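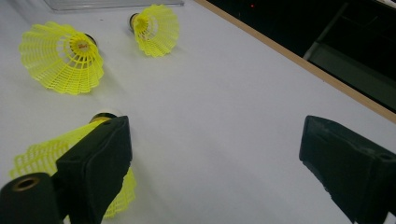 ## Sorting nylon shuttlecocks by speed

Nylon shuttles are sold as slow, medium or fast. Warm air is thinner, so the same shuttle flies farther in a warm hall.

1. Leave the tube in the hall for 12 minutes before testing.
2. Stand at the back boundary line. Hit a full underhand stroke, upward and parallel to the sideline.
3. Mark the landing point. A usable shuttle drops 530 to 990 mm short of the far back boundary line.
4. Repeat from the other end – drafts can skew one direction.
5. If it lands long, go one speed slower. If it lands short, go one faster.

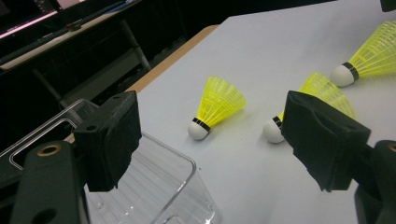 *Yellow plastic shuttlecocks on a pale tabletop.*

Check each skirt for broken ribs before storing. Return shuttles to the tube cork first, and write the hall and month on the lid, e.g. "Tralla, February".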